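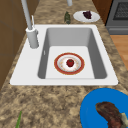

*Red-rimmed plate in the sink.*

# tumgate-suppers

Hi! This is a typed-up, searchable version of the Tumgate church supper cookbook from 1976, the spiral-bound one with recipes for feeding a hall full of people out of two ovens. I grew up on this food and got tired of squinting at my mother's copy every time I wanted the cabbage rolls, so I started typing, and then (as these things go) I made it a repo.

There are 53 recipes so far. It isn't the whole book. I skipped the household hints at the back, although the one on getting candle wax out of a tablecloth is pretty great and I may cave.

## What's in here

- `recipes/` has one Markdown file per recipe, named after the title in the book
- `recipes.csv` has the same recipes with one row each, for people who like spreadsheets
- `words.md` explains the kitchen words I had to look up or ask somebody about
- `questions.md` is my running list of things I can't read

The CSV columns are `title`, `section`, `serves`, `ingredients`, `method`, `page`, `given_by` and `notes`. Everything in `notes` is mine. Everything else is from the book, including the spelling, so yes, it really does say "brocolli" all the way through the casserole section.

## How I typed it

By hand, mostly on Saturday mornings with coffee. I tried scanning first, but the book was run off on a mimeograph and the purple has faded so much that the software kept turning fractions into dollar signs. Typing was faster and a lot less maddening!

I kept the amounts exactly as printed. If a recipe says "a can of soup" I didn't guess at the size. Where the page was stained or torn I put `[?]` in the text and added a line to `questions.md`.

Vilho Saarela went through the breads and buns with his own copy of the book and caught a bunch of my mistakes, including a cardamom bun that had lost its cardamom. Charoen Rattanakul wrote the little script that builds the CSV from the Markdown files. If you change a recipe, run it again:

```
python build_csv.py
```

Please don't edit the CSV directly. It gets overwritten and you'll be sad.

## Things to know before you cook from it

**The servings are big.** Plenty of these serve 20 or more, and a few just say "serves the hall." I've halved some at home and put what I learned in the notes, but I haven't cooked everything, and the molded salads can wait a while longer.

**Oven temperatures are patchy.** When the book says "moderate oven" I left it that way. I use 350°F and keep an eye on things.

**The canning recipes are there for history.** Please follow a current, tested guide if you want to put up beans or pickles. Those files have a warning at the top.

**Names.** The book credits each cook by her married name, "Mrs." and all. I've kept that in `given_by`, but if one of them is your grandmother and you'd like her own first name in there, open an issue and I'll fix it gladly.

## Still to do

- the rest of the pies (the meringue page is stuck to the one behind it)
- a second reading of the soups
- page 11, which is missing from my copy and was missing from Vilho's too. If yours has it, please send it my way!

## Using it

Cook from it, print it, stick it on the fridge. My notes and the word list are free for anybody to reuse. If you fix a recipe or can read a word I couldn't, a pull request is lovely, and a plain issue saying "that's nutmeg" works just as well.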